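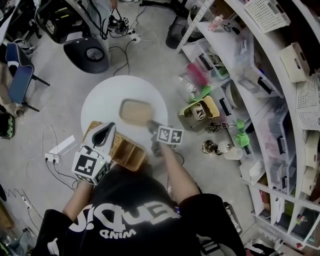 白色圆桌，藤篮和托盘

傍晚五点半收工，骑车直奔Soleldale老粮站后面的院子，今天是进二月以来第一次全套合练，太过瘾了！

先记正事。长拳架子从头走了两遍，师父说我的弓步总算沉下去了，可一到转身，肩膀还是先跑。他在我背上拍了一掌，说“腰不动，手别动”，这句话我听了大半年，今晚走到第三段时忽然有了点感觉，像有根绳子从脚跟一直牵到指尖，虽然只有那么一下，后面再找又没了。不管，有过一次就会有第二次。

热身之后是狮队。我还是狮尾，弯着腰钻在布里，什么也看不见，只能盯着狮头的脚后跟跟着鼓点走。鼓换了新皮，声音又厚又脆，震得胸口发麻！上桩那段我们只练了矮桩，跳了11次，落得稳的多半在后面，前几次我总是起早。狮头在前面喊“等鼓，等鼓”，后来我干脆不数拍子了，让耳朵去管，反而顺了。下来的时候大腿抖得站不住，坐在台阶上傻笑了半天。

休息时听老师伯讲旧事。他说拳社的老谱上写着1730年，最早是几个村的人农闲时凑在一起练，冬天场院空着，点一盏油灯就能练到半夜。谱上的年份准不准他也不敢说，抄了好几道了，中间还被水泡过一回。可他讲起从前出会，各村的旗一面接一面过河，锣鼓隔着水互相应和，我听得汗都凉了也没舍得去穿外套。真想亲眼看看那样的场面啊。

今年出会的路线也定了，从Soleldale桥头走到Matar庙前的空地，那边的拳社也来，加起来约160人。去年Matar那队的双刀对练真是漂亮，回来以后我们念叨了好几个星期，这次说好要在庙前互相搭一套手。我被排进第二段的棍阵，站左边靠后，位置不显眼，可是离大鼓最近，高兴！

杂事：狮被的边开线了，带回来缝，用粗白线；棍子尾端裂了一小条，得缠胶布；绑腿借出去一副，记得要回来。还有护腕，洗了没干，明早翻个面。

回家洗完澡已经很晚，胳膊抬起来梳头都费劲，躺下以后脑子里还全是鼓点。起来又在厨房把第三段的转身比划了几遍，差点踢翻垃圾桶。明早六点先去河边站桩，站完再走一趟架子，专走转身那几步。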